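Textured walls in a small bathroom: skim or leave?

pap_797
We close on our place in May and every wall in the bathroom is bumpy plaster. My husband wants to skim it all smooth. I kinda like it?? Quote was 3,000 and I nearly choked.

Dunach
Skim it. Texture in a bathroom is a dust magnet, I lived with it for 9 years and hated every wipe-down.

mehrangiz_e
Disagree! Mine's had two coats of satin paint and a soft brush gets it clean in no time. Spend the money on a good fan.

Dunach
Satin shows every bump though.

mehrangiz_e
Sure, and I like the bumps lol. Flat walls look like a dentist's office to me.

pap_797
Ok the fan idea I can sell him on. Do you have a pic of yours?

mehrangiz_e
Yep, towel bar wall, shower's just past it 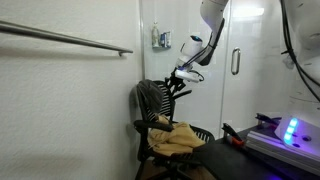 White textured plaster with the metal towel bar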